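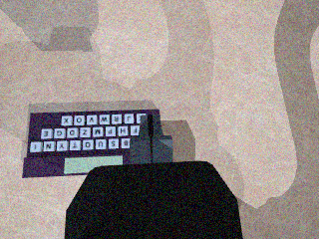 Ukura 103 Keg Fridge
Section 5 – Hooking up the gas, first keg, first pour

Updated Mar 27, 2018. Replaces the January sheet. If yours has the old drawing with the gas line coming in on the left, toss it, the hole is on the right now.

Before you start

Fridge has to be standing upright overnight before you plug it in. If it rode home on its side, same thing, overnight. Then plugged in, empty, set to 38 F, until the inside reads 38. Don't put a warm keg in and turn it on at the same time. It'll get there but it takes forever and the compressor never rests.

What you need from the box: Condbridge regulator, gas line (the red one), 2 beer lines (clear), 2 faucets, gray and black disconnects, bag of washers, bag of clamps, faucet wrench. Not in the box: CO2 cylinder, keg, sanitizer, spray bottle with soapy water. A 5 lb cylinder fits inside behind the kegs. A 10 doesn't. We get asked every week.

CAUTION – CO2 cylinder always upright and strapped. Never lay it down, even for a minute. Liquid gets in the regulator and wrecks it.

CAUTION – Room needs air. A leaking cylinder in a closet is dangerous. If you get light headed or short of breath, leave the room, then worry about the beer.

5.1 Regulator to cylinder

1. Take the plastic cap off the cylinder. Look in the valve. Dust or grit, wipe it out with a dry cloth.
2. Check the regulator for its washer. Condbridge ones have it built in on the newer units (small black ring inside the nut). If you see the ring, do not add a second washer. If no ring, use the flat white one from the washer bag.
3. Thread the nut on by hand, all the way. Should go easy. If it fights you, back off and start over, it's crossed.
4. Snug with an adjustable wrench. Firm, not gorilla.
5. Back the pressure screw all the way out (counterclockwise) until it's loose. Shutoff closed.
6. Open the cylinder valve slowly. All the way open, it seals at the top.
7. High pressure needle jumps. A full cold cylinder can read 600 or a bit under and people think they got shorted. Pressure follows temperature. Weigh it if you want to know whats in there.

5.2 Gas line

1. Push the red line through the right side grommet from the inside. A little sanitizer on the tip helps.
2. Clamp over the line first. Then the line onto the barb. (Everybody forgets the clamp at least once.)
3. Other end goes to the gray disconnect. Gray is gas. Black is beer.
4. Set the pressure screw to 12 psi. Clockwise is up. Open the shutoff.
5. Spray every joint with soapy water. Bubbles growing = leak. Tighten, spray again.
6. Close the cylinder valve and leave it while you do the faucets. High side needle should not move. If it dropped, you have a leak somewhere, spray again before you go on.

NOTE – Most "my cylinder went empty in two days" calls are a skipped step 5.

5.3 Faucets and beer lines

1. Faucets come apart for cleaning and ship with a film of factory grease on them. Take them apart, wash in hot water and dish soap, rinse. Keep track of the little collar, it rolls.
2. Put back together. Handle goes on last.
3. Thread the faucet onto the shank. The teeth have to mesh first, then turn the collar with the faucet wrench. Collar turns counterclockwise to tighten. Yes, backwards. It's normal on all beer faucets.
4. Beer line on the shank tailpiece, clamp, snug.
5. Other end on the black disconnect, clamp.
6. Do not trim the beer lines! They look too long. They are that long on purpose, short lines pour foam. Coil the extra and lay it on top of the keg.
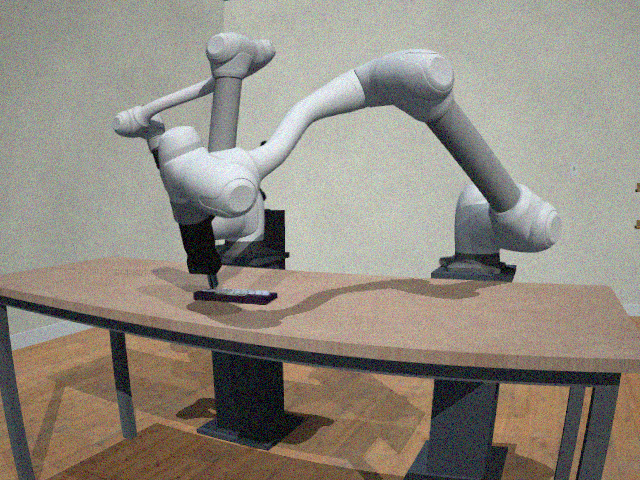

Second faucet is the same again. If you only run one keg for now, still mount both faucets and leave the spare closed, otherwise you've got a hole in the tower and warm air coming down it.

5.4 Sanitize

We use Gendix no-rinse in the shop. Any no-rinse for brewing is fine. Mix it per the label, stronger is not better. Don't use bleach on the faucets, it pits the metal and you'll taste it.

1. Empty, washed keg. Put in a couple quarts of mixed sanitizer. Lid on.
2. Gas on, 5 psi. Pull up the lid to seat it, pull the relief for a second, listen.
3. Shake the keg. Flip it, shake again. Foam is fine.
4. Black disconnect on the beer post. Open the faucet into a bucket until it runs clear of air, then shut. Let it sit for the time on the label.
5. Push the rest out. Swap the black disconnect to the second line partway through and do that one too.
6. Gas off. Pull the relief until the hiss is totaly gone. Only then open the lid.

CAUTION – Never open a keg lid under pressure. Never defeat the relief valve.

5.5 Fill and carbonate

Beer has to be done fermenting. Same gravity reading a few days apart. If you're not sure, wait.

1. Siphon in gently, tube to the bottom of the keg. No splashing. Stop below the gas tube (the short one).
2. Lid on, gas at 12. Pull the relief a few times with gas on to push the air out.
3. Spray the lid and both posts. Fix leaks now – a drop of keg lube on the lid ring does it most times.
4. Into the fridge, gas left connected. Door shut.
5. Slow way: leave it two weeks at 12 psi and 38 F. Best results, least work.
6. Fast way: 30 psi for a day, cold keg, then gas off, bleed it, back down to 12. Taste. Give it a few more days if flat. Easy to overshoot on this so set an alarm.

NOTE – Wheat beers like a bit more gas, stouts and milds a bit less. Move one or two psi at a time and then wait a couple days before you touch it again.

5.6 First pour

Open the faucet all the way, one fast pull. Half open makes foam. Tilt the glass. First glass will be cloudy with yeast off the bottom, dump it or drink it, up to you.

All foam: line is warm, pressure too high, or overcarbed. Check in that order.
Slow trickle: disconnect not clicked down, kinked line behind the keg, or hop bits in the dip tube.
Flat but pours ok: not enough time. Leave it.
Drips from the faucet when closed: seat washer. Spare is in the washer bag.
Hiss at the tower: shouldn't be any gas up there, you have gray and black swapped.

If you bought the Hutsuliak drip tray with yours, mount it after you've poured a few, the screws go in at the front and its a pain to reach the faucet collars once it's on. Tray instructions are in Section 6.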